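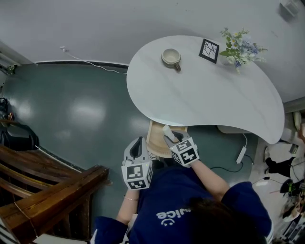 At the white table, July.

Two meets in one week

July
Posted by Maribeth Pascual

The Terness middle school track team had two meets this week, one at home and one over at Cuevas. I made it to both, although I missed the field events at the second one because of work.

The home meet started at 4:30 and the wind was bad on the back stretch all evening. Ezequiel Bravo ran the 1000 first and went out too fast, the way he has all summer. He held on for second. Coach Requena had him walk a full lap before he could sit down, then put him in the relay anyway. Zulmira Arruda won the girls' 500, which is a distance we only run at home meets. She was in lane four and had the lead by the first turn.

The boys' relay dropped the baton on the second exchange. They picked it up and finished last. The girls' relay was clean and beat Noten by a couple of strides.

Cuevas has the newer track and a much smaller parking lot. I ended up on the grass by the ball field – so did most of the Terness parents. Ezequiel ran the 1000 again and this time he sat behind the Tritow runner until the last lap and went by him on the straight. Zulmira did the long jump and the hurdles. She hit the third hurdle pretty hard but got through it, and I have her down for third place. The results sheet wasn't posted when I left.

Practice stays at 8 in the morning until school starts. Spikes need to be the short ones for the next home meet, and the team still needs someone to run a stopwatch on the finish line.

Comments

Begoñe S.
Third in the hurdles is right, I saw the sheet. She was fourth in the long jump.

Ramiro Requena
Thanks for writing these up. Relay kids, bring water. We are doing handoffs all morning.

trackdad4
Is there a bus for the next away meet or do we drive?

Contact | © Maribeth Pascual | Back to top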